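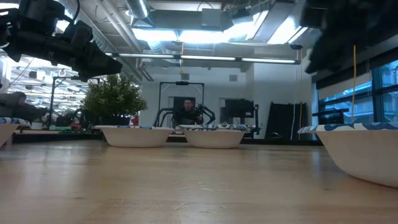 Patterned paper tableware is disposable tableware made of paperboard which carries a printed decoration, most often on the rim. The group includes plates, shallow bowls, deep bowls, trays and cups, and it is sold in packs of matching pieces. The border between a plate and a bowl is not sharp in this material. A shallow piece whose wall flares outward toward the rim may be called a bowl when it is seen from the side, as with the four white pieces with blue-and-white leaf-like designs standing on the blond wooden table, and the same form may be sold as a "deep plate" or "soup plate" by another seller. In this article the word "dish" is used for all such round pieces, except where the depth is important.

Contents
1 Form
2 Decoration
3 Manufacture
4 Sizes and packing
5 Use
6 Storage and stacking
7 Disposal
8 Collecting
9 See also

Form

A paper dish has three zones: the center, the wall and the rim. The center is flat, or very slightly raised in the middle so that the dish does not rock on the table. The wall is the part which rises from the center. In a flat plate it is only a few millimeters high and in a bowl it can be half of the total height. The rim is the outer band. On cheap dishes the rim is simply the end of the wall, while on stronger ones it is turned outward and then down, which makes a stiff edge.

The wall of a pressed dish usually shows small folds. They come from the fact that a flat round sheet has too much material at its circumference when it is pushed into a hollow shape. The extra material must go somewhere, and it goes into the folds. A careful maker scores the flat sheet first, with short lines pointing to the middle, so that the folds come at regular distances. The result is called a fluted rim. On a dish without scoring the folds come where they want, and the printed pattern may be bent in an ugly way.

Dishes of molded pulp are different. They are formed from wet fiber in a mold, have no folds, and often show the mark of a fine net on one side. Molded pulp dishes are seldom printed, although some have a raised pattern which comes from the mold itself.

Decoration

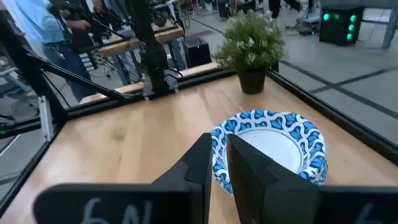
Irena Voskal
Section editor, Household Objects, Kollgate Open Encyclopedia

The most common arrangement is a patterned rim around a plain center. It follows the custom of ceramic plates, where the decoration of the rim stays visible after the food is served. It has also a practical side for the printer, as the center can remain without ink and the food lies mainly on the unprinted part. The blue-and-white rim is a well-known example. On such a dish the band can be filled with interlocking wavy bands, with rounded motifs between them which can be read as leaves or as hearts, and the white of the board serves as the second color. The center is left plain white, and only the shadow inside the rim shows that the dish is hollow.

Blue on white has a long history on ceramics in many parts of the world, and paper dishes borrow from it freely. The borrowing is seldom exact. A design made for a ceramic plate has fine lines and soft changes of tone, while a design for a paper dish must be simple enough to survive the pressing. Designers therefore prefer thick outlines, closed shapes and a pattern which repeats in every direction. If the sheet sits a little out of place in the press, such a pattern hides the error much better than a single thin line around the edge, which would at once look crooked.

Other usual decorations are:

Single color. The whole upper side is printed in one color, including the center.
Border line. One or two narrow lines follow the edge.
All-over pattern. Checks, dots or stripes cover the rim and the center together.
Occasion print. Words or pictures for a birthday, a holiday or a school party stand in the center.
Gold or silver edge. A thin metallic foil is applied to the rim before pressing. Dishes of this kind must not be put in a microwave oven.

The underside is normally left without decoration. Small texts, such as the name of the maker or advice about use, may be placed on either side of the dish.

Manufacture

Printed dishes are made from paperboard delivered in large rolls. The weight of the board decides much of the quality. The Flestex works in Aler, whose product sheets are the main source of this section, uses a board of 347 grams per square meter for its printed dinner plates and a lighter one for dessert plates.

The upper side of the board receives a barrier against water and grease. For many years this was nearly always a thin film of plastic. Coatings which are applied as a liquid and dried are now also used, and some simple plates have no barrier at all. The absence of a barrier can be noticed quickly when a wet salad is served.

Printing is done on the flat board, before forming. The designer must therefore draw the pattern as a flat ring and consider how it will look after the outer part has been lifted and folded. Motifs at the outside of the ring become narrower in this step, and it is normal to draw them somewhat too wide. After printing, round pieces called blanks are cut out and scored. Each blank goes between two heated metal forms, which close on it and give the shape. A little moisture in the board helps, as dry board tends to crack at the folds and board that is too wet loses its shape when it leaves the press.

The cut-out remains between the round blanks make up a considerable part of the sheet. They are collected, pressed into bales and sold as waste paper. To reduce this loss the blanks are arranged in shifted rows, like the cells of a honeycomb.

Sizes and packing

There is no single system of sizes. Makers give the diameter over the rim, and this says little about the usable area, as a wide rim can take a large part of it. A buyer who wants to compare two dishes should measure the flat center. For bowls the volume is given, normally filled up to the edge, although a bowl filled in this way cannot be carried.

The trade names are likewise loose. "Dessert", "lunch" and "dinner" describe three steps of diameter, but the dinner plate of one maker may be the lunch plate of another. Packs are wrapped in clear film, so that the pattern of the uppermost dish is visible, and a paper label carries the number of pieces.

Use

Paper dishes are used at picnics, children's parties, street markets, canteens and other places where washing is difficult or where broken ceramics would be dangerous. They are also used at home for dry food, for sorting beads, screws or seeds, and for painting and gluing. In kindergartens the fluted rim is popular for threading exercises, and the plain center for drawing faces.

For setting a table the light weight is the main problem. An empty dish moves with a small wind, and outdoors it is usual to put the cutlery on it until the food comes. On a smooth tabletop a dish slides easily when somebody cuts meat on it. Two dishes placed one in the other are a common remedy for heavy or wet food. They should be of the same model, otherwise the upper one stands on its rim and the center hangs free.

Patterned dishes are often laid on an uncovered wooden table, where a light wood gives a calm ground to the print. With a patterned tablecloth a single-color dish is the usual choice. A low potted plant is sufficient as decoration. Tall flowers in a narrow vase are less suitable, as the vase can fall and the water will reach the underside of the dishes, which has usually no barrier. 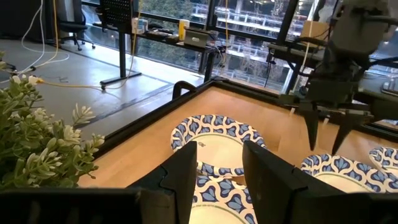

Patterned paper plates with blue motifs on the raised rim and a plain cream-colored center.

Hot food can be served on coated dishes, but the dish becomes softer while it stands. A bowl of soup should be put on the table first and filled there. If it must be carried, it is held with both hands from below. Lifting it by one side of the rim opens the folds, and the wall gives way at that point.

Storage and stacking

Dishes of one model nest closely. The folds of the upper dish fall more or less into the folds of the lower one, and a new stack can be surprisingly hard to separate. Twisting the stack a little between two hands loosens it. Pulling at the rim is not advised.

An opened pack should be kept in a dry cupboard with the upper side down. Damp air makes the dishes flatter over time, and strong sunlight makes white board yellow and changes some of the printed colors. The test kitchen of the Kollgate Domestic Institute kept 76 dishes in an unheated shed in Rai from August until the following spring. At the end, 41 of them no longer stood level on a flat table. The printed rims had kept their shape better than the centers.

Disposal

The rules are different from town to town and should be looked up locally. In general a dish with a plastic film is not accepted with garden and kitchen waste. Clean, uncoated dishes may be accepted with paper. Dishes with food on them are normally refused there, as grease disturbs the making of new paper. The word "compostable" on a label often refers to an industrial plant with high temperature, and such a dish can remain almost whole in a garden heap for a long time.

Collecting

Patterned paper tableware is collected on a small scale, mostly as printed paper. The Aler Museum of Packaging holds 2745 pieces, among them uncut printed sheets from Flestex on which the rings can be seen before pressing. These sheets are valued more than the finished dishes, as few were kept. Collectors look for complete packs with the label, for trial prints, and for dishes where two colors have been printed out of position.

Used dishes have little value, and cleaning them is not recommended. Dust can be removed with a soft dry brush, moving from the center to the rim along the folds.

See also
Disposable cup
Molded pulp
Paper napkin
Table setting

Page last changed 14 June 2025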